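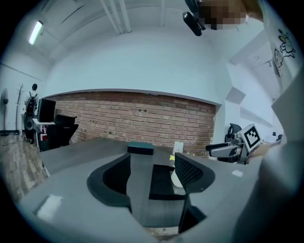
Photo: Gadness Weekly

Lunach's hand grippers get a new morning routine

If you've ever wondered what keeps a gripper honest about what it's holding, I spent a morning at Lunach finding out, and most of the answer is wiping things down and picking up the same small box over and over.

Lunach is the little automation shop in the old brick building off the Gadness rail yard. They use hand-held grippers to record how people pick things up, and the one I got to hang around with is known in the shop as unit 21. It has two black fingers, one side smooth and scooped, the other with a fine mesh on the inside. I asked if I could squeeze it and they let me, which made my whole week.

The news is that as of October the shop has changed how it looks after these things. Up to now a gripper got a proper going-over when somebody noticed it acting up. Now every unit is checked before the first recording of the day, and the finger pads come off after 1176 grips whether they look tired or not. The number came out of the shop's own logs, where the mesh pads started letting go of smooth objects somewhere past 1200. I would have rounded it off, but they like their number.

The check starts at 8 with the fingers wide open. You look straight down between them for grit, wipe both inner faces with a dry cloth, then close them slowly by hand and feel for any catch. Unit 21 had a catch the morning I was there - a tiny one, I couldn't feel it until I was told where to stop. Out came the finger screw, in went a new washer, and the whole thing took less time than my coffee.

After that comes the box. It's a small dark teal one that goes on the gray table right in line with the gripper, and you pick it up, hold it, and set it down again. If it slides or twists, you go back to the screws. Yellow and white things get a turn after it, but the box is the one that counts. I got it on my second try and was much too proud of myself.

The other part of the routine is the marker. There's a robotic gripper on the same table with a square black-and-white pattern on it, and the pattern has to be flat and clean or the software starts guessing where the thing is. A curled corner will do it. So will a thumbprint, I learned, after leaving one. The square gets its own wipe now, and a fresh one goes on if any edge has lifted.

Tretier, which makes the replacement pads, has agreed to ship them in packs of 2 already matched, one smooth and one mesh. The shop used to order them singly and ended up with a drawer full of smooth ones (I saw the drawer, it's a sight). A matched pack runs $78, a bit more than buying them one at a time, and Lunach says it will make that up in the hours it doesn't spend hunting for the other half.

I did ask whether all this slows down the morning. It does, a little! The first week they were late getting started every single day. People have gotten quicker at it since, and the checklist has been cut to a single page - the earlier one had a section on cable ties that everyone skipped anyway.

The new routine runs at the Gadness shop through the winter. If the pads hold up the way the logs say they should, it will move over to the grippers Lunach keeps at the Mohamedi building across town, where the floors are dustier and the cloths are going to get a real workout.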